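The pot with the blue lid

Friday, June 4, 2021

My grandmother had one pot for lentils and she did not cook anything else in it. It had a blue lid which was not its own lid. The first lid was lost before I was born, and the blue one was a little too big, so it made a small dance when the water boiled. When I hear a lid moving on a pot I am eight years old again and I have my homework on the corner of the kitchen table.

I want to write today about cooking for one person, and I begin with my grandmother because she never did it in her life. She cooked for six, then for four when my uncles married, and after my grandfather died she still cooked for four and gave the rest to the neighbors. She did not know how to make less. I have the same problem and I am trying to cure it.

I moved to Rasau in January, alone, for a job that was supposed to be in an office and is for the moment in my bedroom. The apartment is on the second floor over a shop that repairs sewing machines. The kitchen has two burners, one of which is slow. I do not complain about it. The slow burner is good for beans, and I have learned to put things on it in the morning and forget them until the first meeting is finished.

In the first weeks I ate badly. I would make a big pot of something on Sunday, as we do at home, and eat it until Thursday, and on Thursday I hated it. Then I would buy bread and cheese and eat standing by the sink. My mother asked me every evening on the phone what I had eaten and I learned to lie in an elegant way. "Fish," I said. She was pleased with fish.

What changed it was a small thing. My colleague Savvas Politis, whom I had met in person only one time, sent a message to our work group asking who else was tired of his own cooking. He lives on the other side of the river. He proposed that we should each write down what we eat for dinner, with no photos and no shame, and send it to each other on Friday. I was the only one who answered him. So since February we have a correspondence of dinners. His are better than mine, because he has an oven.

Writing it down made me see that I was cooking the wrong dishes. The food of my family is food for many people. Stuffed cabbage for one person is a kind of madness. You buy a cabbage as big as your head, you boil it, you roll for an hour, and then you have cabbage for a week. I tried to make four rolls only, and I had so much leftover cabbage that I was making soup from it until my clothes smelled like a school canteen.

So I made a few rules for myself. I do not follow them every day, but they help.

The first one is to buy vegetables in pieces and never in bags. In the market under the bridge, the woman with the green scales will sell you one carrot and one leek and will not look at you strangely. In the supermarket the carrots come in a bag of a kilo, and the last ones always become soft in the drawer.

The second is to cook the base and not the dish. I fry a lot of onions very slowly on the slow burner, with oil and salt, until they are brown like honey. They go in a jar. On Monday I put a spoon of them with lentils, on Tuesday with an egg, on Wednesday with pasta and a bit of lemon. It is the same onion but I do not feel that I eat the same dinner. I took this idea from Savvas, who does it with tomatoes.

The third is to sit down. I had stopped sitting down, and I think this was worse for me than the bread and cheese. When you eat standing, the meal takes four minutes and one hour later you are looking in the cupboard again. Now I close the computer and move it to the bed, and I put a plate on the table also when dinner is only toast.

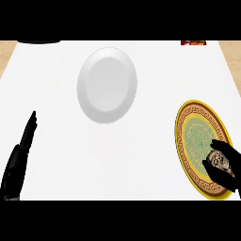
How much dry rice do you need for one person?

For me it is 100 grams if the rice is the whole dinner, with only an egg or some vegetables on top. If there is meat or beans beside it, I take a little more than half of that. I measured it on the scale for the first two weeks, and after that I found a coffee cup which holds the right quantity, and the scale went back in the box.

The rice question comes first because it is the one my sister asked me when she also moved out, and I remember that I laughed at her and then could not answer. In our house rice was measured with the hand. My grandmother's hand, of course, which was small, so my mother had to take a bit less with hers, and all this was never explained to me. I made rice in my first week here with my own hand and I had enough for a wedding.

With pasta I am less strict. Too much pasta is a problem that can be fried the next day.

I must say something about the freezer too. Everybody told me that the freezer is the solution for a person who lives alone. Mine is a small compartment inside the fridge, a Duvton, which came with the apartment and is older than the wallpaper. It closes when you push with the knee. It fits bread in slices, a box of peas, and two portions of something. I find that two portions is a good number. When I had a bigger freezer, in a shared house during my studies, I put things inside and they stayed there like people in a waiting room. Nobody wrote dates. We moved out after three years and found a soup that none of us could remember.

So I write the name on a piece of tape and I have a rule that nothing new can go in until one old thing comes out. Last week it was chickpeas with spinach. I was glad to meet them again.

There is one recipe I want to leave here, because Savvas asked for it and I promised I would write it properly. It is my grandmother's lentils made small. I had to try it many times. You cannot just divide by four, because the water leaves a small pot faster than a big one, and one quarter of a bay leaf is a silly thing to look for.

Take half a cup of brown lentils and wash them. Put them in your smallest pot with a cup and a half of cold water, a whole bay leaf, and a clove of garlic that you have pressed flat with the knife but not cut. Bring it to a boil and then put it very low, with the lid a little open. After twenty minutes add a big spoon of the brown onions and a small spoon of tomato paste. If you have a piece of carrot, cut it thin and put it in at the same moment. Cook until the lentils are soft but still have their shape. It can be ten minutes more or it can be twenty, depending how old they are. Put salt at the end, and then vinegar, more than you think is polite. My grandmother put the vinegar bottle on the table and each one did it alone, and my grandfather took so much that he coughed.

Eat it with bread. If there is something left, it is better cold the next day, with raw onion, but in this case do not have a meeting.

I made it yesterday evening. It was raining a little and the window was open, and I could hear the man downstairs testing a machine, running it and stopping it, running it and stopping it. I had put on the pot a lid from a different pot, because the right one was in the sink. It did not dance. It is too heavy.

My mother called when I was eating, and she asked what I had for dinner, and I told her lentils. She was silent a moment and then she asked how much vinegar I had put. We talked about it for a long time. She believes that my grandmother used red vinegar and I am sure that it was white. My uncle will be asked on Sunday. He has the pot now, and I want to know also if he still has the lid.

Next time I will write about bread, if I have the courage. Savvas says that bread for one person is not possible without an oven, and I have found a method with a frying pan that I do not want to tell him before I have tried it again. The first one was burned on one side and raw on the other, but the middle, where the two sides met, was very good.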